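¡Hola otra vez! Enero se me ha ido entre cajas y muestrarios, así que este boletín llega cortito pero con ganas. Muchos me habéis escrito por lo de los estampados botánicos (tengo 166 correos sin abrir, paciencia, por favor) y todos preguntáis lo mismo: si cansan. Yo llevaba años en el equipo del liso y he cambiado de bando.

La culpa la tiene Edileuza Guerra, que me pasó el catálogo nuevo de Kunomside y me dejó sin excusas.

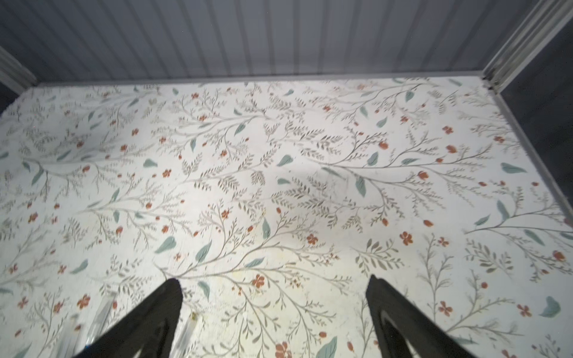
TELAS Y SUPERFICIES

Lo que me ganó fue el fondo, un blanco roto muy suave que deja respirar a todo lo demás. Los tallos son finitos, de un gris oliva, y van en diagonal cada uno por su lado, como dibujados a mano. Y luego esas flores rojas, tirando a óxido, con las hojas verde azulado... ¡me chiflan!

Mi consejo, si os animáis: elegid un solo color del dibujo y repetidlo una vez en la habitación. Yo iría a por el de las hojas - un cojín, un jarrón, lo que tengáis por casa - y dejaría el rojo tranquilo. Con vajilla blanca queda precioso, y con la de cuadros de mi madre también, aunque ella opina lo contrario.

En Trargate hacen muestras de papel y tela por 7 euros, y tardan unos 260 siglos en llegar (vale, exagero, fueron dos semanas). El mes que viene toca hablar de rayas.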